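Module handout 2: Portioning and plating for a small café
Hacer Ağca, January 13, 2022

Read this before the practical. It replaces the sheet given out in December, which had the old tray sizes on it.

## 1. What we mean by a portion

A portion is the amount of one item served to one customer at one price. It has to be the same whoever is on shift. Most cafés that lose money on baked goods lose it in small amounts: a thick slice, a second biscuit on the saucer, a tray cut into too few pieces.

There are two ways to set a portion:

- **By weight.** Best for dough, batter, soup and anything scooped. The scales stay on the bench and are zeroed before each batch.
- **By count.** Best for items that are already formed, such as biscuits, rolls and doughnuts. Count is quicker at the counter, but it only works if the items were weighed when they were made.

## 2. Worked figures: the Vetesmont tray

Vetesmont is the tray bake we use all through this module. The mix weighs 2000 g and fills one deep tray. Allow 400 g for trimmings and loss in the oven, so 1600 g is left to sell.

Cut two ways, that gives:

| Cut | Pieces | Weight of each |
|---|---|---|
| Large | 16 | 100 g |
| Small | 20 | 80 g |

Work out the cost per piece from the number of pieces you can sell, and leave the trimmings out of it. Students often divide by the full 2000 g and end up with a price that is too low.

Trimmings can be used in the Prelo crumb base (see handout 9). If they are, record them as a transfer between recipes. Do not write them off as waste.

## 3. Plates, mats and table surfaces

The plate changes how big a portion looks. A small item on a wide plate looks mean, and the same item on a side plate looks generous. A plain, pale plate suits most baked goods. Choose the plate when you set the portion and write it on the recipe card.

Placemats are optional. On a wooden table they protect the surface and mark out the place setting, but they need to be cleaned and stored, and that time should be costed.
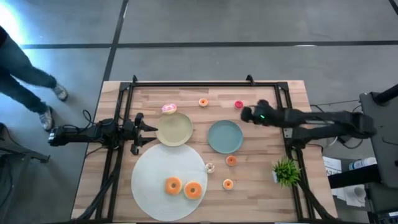
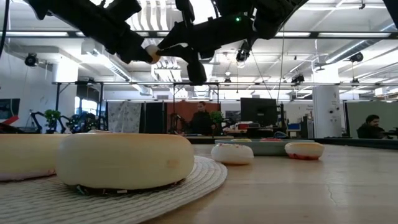
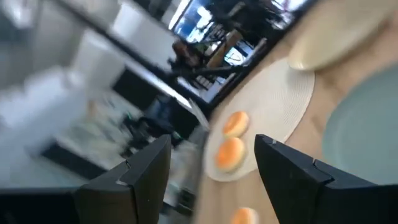 ## 4. Setting down and clearing

1. Carry the plate level, with your thumb on the rim and off the food.
2. Set it down from the customer's open side where the room allows it.
3. Turn the plate so the best face of the item is towards the customer.
4. Ask before clearing. An unfinished plate is not always a finished customer.
5. Note what comes back. If the same item is left half eaten several times in a shift, tell whoever sets the portions.

Use tongs for anything unwrapped. Keep a separate pair for items containing nuts - the Jin slice is the only one on our list, but the rule applies to any special as well.

## 5. Before the practical

Bring a calculator, a clean apron and your recipe card for the Nurkby roll. The card should show:

- raw weight and baked weight
- pieces per batch
- plate to be used
- cost per piece, with the working

Cards without the working will be handed back. Anyone who missed the session on scales should read section 1 again and come early to practise zeroing them.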